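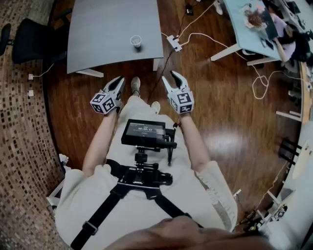
Nelu Radu wrote under my last post that I should quit whining and just learn to make the soup from scratch, bones and all, because a person who buys broth in a carton has no business having opinions about soup. Well! I read that over breakfast and was annoyed for a good hour, and then I went out and bought bones. So thank you, Nelu, I guess.

For anyone new, I've been trying since September to make sour soup the way I had it at Bianca Sandu's apartment, the one with the meatballs. Hers is cloudy and sharp and tastes like somebody squeezed a lemon into a pickle jar (in a good way, I swear). Mine has been tasting like meatballs in hot water. I've made it six times now. My freezer is a graveyard of little tubs with masking tape on them that say things like "soup 3, too salty" and "soup 4, dill???"

The bones were beef and they were cheap, and the guy at the counter threw in an extra one with a lot of marrow. I put everything in my biggest pot with cold water, a carrot, an onion cut in half with the skin still on, some celery root and a few peppercorns, and brought it up really slowly. Then you skim. I had always skipped the skimming! There's this gray foam that comes up and you're supposed to stand there with a spoon taking it off, and I did, with the radio on, and it was kind of a nice way to spend the start of a rainy morning. After that it went on the lowest flame for hours and the windows fogged over and my upstairs neighbor texted to ask what I was making.

Now for the sour part. Bianca uses the real thing, fermented wheat bran that she keeps in a jar by the radiator, and I've killed two batches of it already. The first one grew fuzz. The second one smelled like feet and I lost my nerve and poured it down the sink. Lăcrămioara Voicu emailed me after that one to say that feet is fine, feet is more or less what you want on day three, and that I should have waited. I could have cried. So batch number three is on top of the fridge right now with a dish towel over it, and I'm not allowed to sniff it until the weekend.

In the meantime I used sauerkraut juice, which Lăcrămioara says her mother did all winter. You heat it up by itself first and then add it at the very end, a ladle at a time, tasting as you go. I'd been dumping lemon juice in at the beginning like a fool and boiling it for an hour. It made a huge difference. HUGE. It was sour in the back of your jaw, the way Bianca's is.

The meatballs I'm still not sure about. I used half pork and half beef, a handful of rice, one egg, grated onion, and a lot of parsley and dill. I wet my hands before rolling them, which helps, and they held together except for a couple that came apart and sort of became part of the broth. My oven can't be trusted with anything set to 195 but the stove has been good to me so far, so I kept the heat low and let them bob around until the rice was soft. Next time I'd make them smaller. These were golf balls, and you had to cut them with the side of your spoon and then the broth splashed on your shirt.

Lovage! I almost forgot lovage. I couldn't find it fresh anywhere and ended up with a packet of dried from the little store next to the dry cleaner, and it smells like celery that went to college. Put in less than you think. I put in a big spoonful and for the first bowl it was pretty much all I could taste, but by the next day it had calmed down and I liked it a lot. The whole pot was better the next day, really. I had it for lunch with sour cream and a hot pepper on the side, and then again for dinner, standing up.

I took a jar over to Bianca. She tried it cold, straight from the jar, with the door still open, and said it needed salt. She kept the jar, though.

If your grandmother did something different with the meatballs, please tell me in the comments, especially if she fried them first. I've got three more bones in the freezer, and the bran should be ready to use by the time I get to them.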